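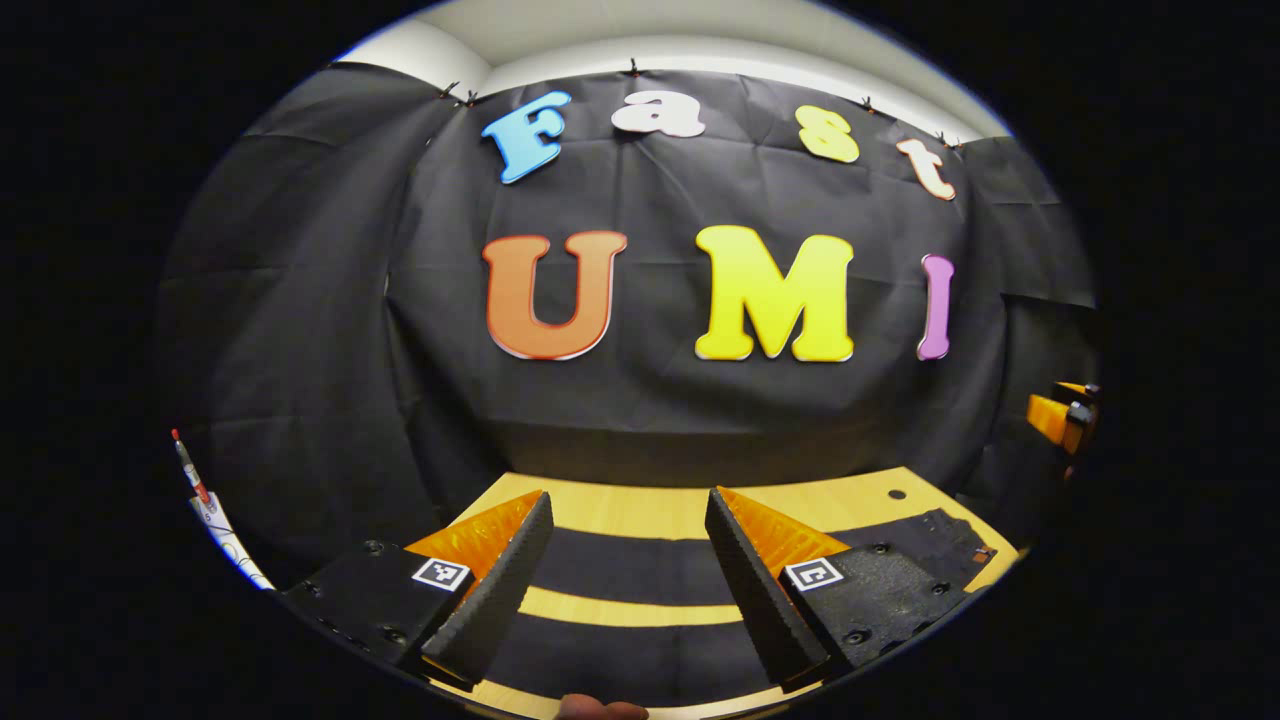

Rooms & Workspaces Desk

March issue
By Cyprian Duda

Print | E-mail

The black cloth went up first. Puspita Lumbantobing wanted the wall behind the long table covered before anything else came into the room, and she spent most of a morning on a stepladder getting the top edge to hold. Small dark clips do the work, set along the line where the cloth meets the white wall.

The cloth is heavier than it looks. A wide piece hung by its top edge pulls toward the middle, and the creases from being folded in a bag stay in for weeks unless somebody steams them. Lumbantobing owns a steamer and used it once. She says the wrinkles disappear for a day and then come back wherever people lean on the wall.

Everything for the room, cloth included, came to $245. The clips were $14 of that. She had been quoted more than $3,000 for a printed panel from a firm called Vasix, with a frame and delivery, and the panel would have been the wrong height for the ceiling.

Then there were the letters. The top row says Fast, and the bottom row says UMI in capitals big enough to read from the hallway. The U is orange, the M is bright yellow and the small F is light blue, with a thin white edge around each one. Against a white wall the pale ones would vanish. Against black they carry well, even the peach t at the end.

Spacing them took longer than hanging the cloth. Lumbantobing laid both rows out on the floor, took a picture on her phone and worked from that. She put the M up first and placed its neighbors by eye. The small row tilts as it goes along, and she left it that way.

The table is light wood, and she didn't want a full cloth on it. Wood next to that much black keeps the room from feeling like a closet — her word — and it wipes clean at the end of the day. Folding happens there too. Dark gray cloth shows up fine on a pale surface, which can't be said for the same cloth held up against the wall.

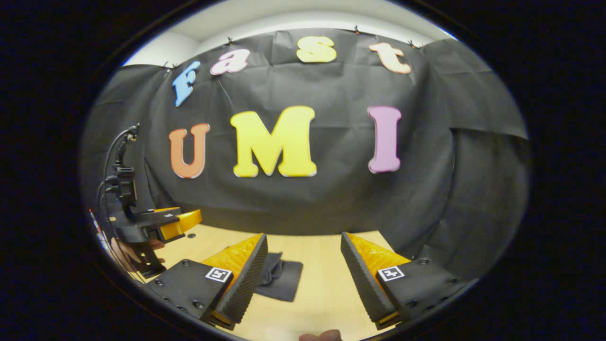

Baiba Sproģis would have gone with felt for the wall. Felt hangs flatter, she says, and pins leave no mark in it, though it collects lint and you will be going over it with a roller every evening. She also thinks five minutes with a warm iron on the back, before hanging, does more than any steamer.

Lumbantobing has priced felt. For now the black cloth stays, and she is looking for a second set of clips in case the first ones lose their grip over the summer.

Comments

Rimantas Zariņš: We hung one like this in our hall and it sagged until we doubled the top edge over. Gives the clips more to bite on.

Chiamaka Amadi: Where do you get letters with the white edge? Mine came plain and the purple one is hopeless on black.

Rimantas Zariņš: Chiamaka, I cut a slightly bigger one from white card and stuck it behind.

Print | E-mail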